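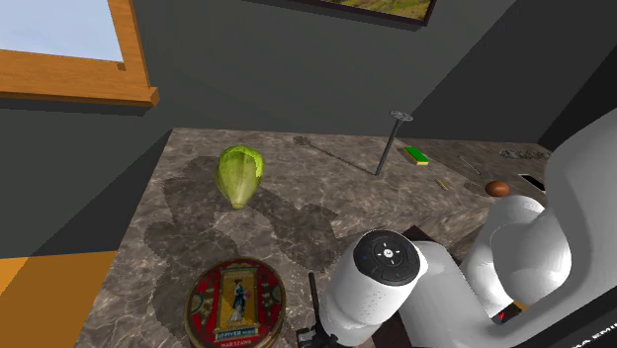

TERNIER, 2022-05-03

Cleaning and keeping old records at home: what I'd skip and what I'd do

My inbox fills up every spring with the same question, usually after a move or a garage sale. Someone has a few crates of records, they crackle, and a video told them to use wood glue. Should they?

I own roughly 3,000 records and I've cleaned most of them at least once, at the kitchen sink or on the bench in the basement. I've tried the glue. I've tried the dish soap, the baby wipes, the velvet brush that costs as much as dinner for two, and a bottle of Huserine fluid that a store clerk swore would bring a dead disco single back to life. It stayed dead. So take what follows from a person who has wasted the money already.

Before you clean anything

Play it first. A lot of what people call dirt is wear. If the loud parts of a song sound torn and the quiet parts sound fine, an old heavy needle probably chewed the groove, and no liquid puts vinyl back. Dirt tends to pop and tick at random. Wear sounds like fuzz that comes and goes with the singing.

Then look at your needle. I've had readers write in about a whole shelf of "ruined" pop albums when what they had was a ball of lint on the stylus. Brush it from back to front, never side to side. A small dry brush will do. Skip the gel pads until you've tried the brush.

Check what the record is made of, too. Anything marked 78 may well be shellac, and alcohol eats shellac. I don't care how little you use. Most of the household cleaning tips going around don't mention this at all, which tells you how carefully they were put together.

Wood glue

Yes, it can work. You spread a layer over the grooves, wait until it dries clear, and peel it away with the dust stuck in it. The videos always show the peel and they always cut the waiting. They also leave out the times it tears halfway across and you spend an evening picking at the scraps with tape. I did 6 records this way. Four came out quieter, one sounded the same, and one has a strip of glue in the second song that I will never get out. If you must, use a record you would have thrown away.

Dish soap

Fine, in a tiny amount, if it has no lotion or heavy scent in it. One drop in a quart of lukewarm water. The trouble is the rinsing. Soap left in a groove dries there and picks up dust, and then you have a record that was cleaned on Saturday's advice and sounds worse by the end of the month. Rinse twice, the second time with distilled water. A gallon costs very little at the grocery store and lasts me a good while.

Window cleaner

No. It's made for glass. The ammonia and the dye have no business on a record, and I'm tired of seeing this one passed around by people who have never listened to the results.

Store-bought fluid

I put a bottle of Huserine next to my own mix, which is distilled water with a single drop of plain soap, and cleaned one side of the same album with each. It was a beat-up double album of dance hits, the kind every house had one of. Then I had my neighbor Jihad Mahasneh listen without telling him which side was which. He has better ears than I do, and he picked my mix as the fancy one. That's one album and one neighbor, so I wouldn't call it science, but I haven't bought another bottle.

The makers of these fluids like to talk about static. Static is real. It's worst in winter when the furnace is running, and a bit of moisture in the room does more for it than anything I've poured on a record. If you get a snap when you lift the record off the mat, try a different mat.

How I do it

Clear some room and lay down a clean towel you don't mind losing. Terry cloth sheds, so use something flat, like an old cotton pillowcase.

Cover the label. I use a plastic lid from a tub of yogurt, pressed down by hand. You can buy a clamp for this. The Flollero clamp is well made and I was given one, but it lives in a drawer because the lid is quicker.

Wet a soft brush or a microfiber cloth with the mix and go around with the grooves, not across them. Light pressure. Three or four turns per side.

Rinse with distilled water, and again.

Blot, then stand it on edge in a dish rack. A plain dish rack with thin slots works as well as anything sold for the purpose. Leave it there for two hours, longer if the weather is damp. Don't use a hair dryer. I know someone will write to say they use a hair dryer on the cool setting and it's fine, and I believe you, but the day you forget to switch it over you'll have a bowl.

Put it back in a new inner sleeve. This is the one place I'd tell you to spend money. The old paper ones are full of grit, and a clean record in a dirty sleeve is a dirty record. A pack of 25 plain lined sleeves is enough to get through a crate of the ones you play the most. The rest can wait.

Storage

Upright, snug, not jammed. You should be able to pull one out without the two beside it coming along. Leaning is what warps them, and so is heat. I lost a good live album one July to a south window and a shelf I thought was in the shade. It was in the shade in April.

Don't stack them flat, even "just for now." Keep them off the basement floor. Milk crates are okay if they're the real ones, but the copies sold at home stores are often a hair too narrow and will crush the corners of the jackets. Measure first: a jacket needs a little more than twelve inches.

As for cedar blocks, charcoal bags and the rest of it, I can't find that they do anything for records. A damp basement needs a dehumidifier. The Opoku shelf inserts, which a few of you have asked about, are pieces of foam. They're decent foam. So is the foam in the box your last lamp came in.

Warped records

The oven trick has been going around again. Two sheets of glass, low heat, a few minutes. I've seen it flatten a record and I've seen it flatten the grooves too, and you can't tell which you've got until you play it. Most ovens don't hold a low heat well, whatever the dial says. I put a mildly warped record between 2 heavy books and leave it in a warm room for some weeks. Sometimes it helps. If the needle tracks it without jumping, I leave it alone and play it.

Price stickers

Lighter fluid on a cotton swab, on glossy jackets only, dabbed at the edges of the sticker. Wait a minute and lift with a fingernail. Keep it away from flames and open a window. On matte jackets it can leave a ring, so there I live with the sticker. Peanut butter also gets recommended for this. It leaves a grease spot, and your album of power ballads smells like lunch.

Is it worth it?

For a record you love and play often, sure. For a crate of worn party albums you bought for the covers, wipe off the dust and put your evening to better use. Plenty of them were played at loud parties on cheap machines with drinks nearby, and they're going to sound like it.

Next time: headphone pads, and whether you can wash them. (Some of them. Check the tag.)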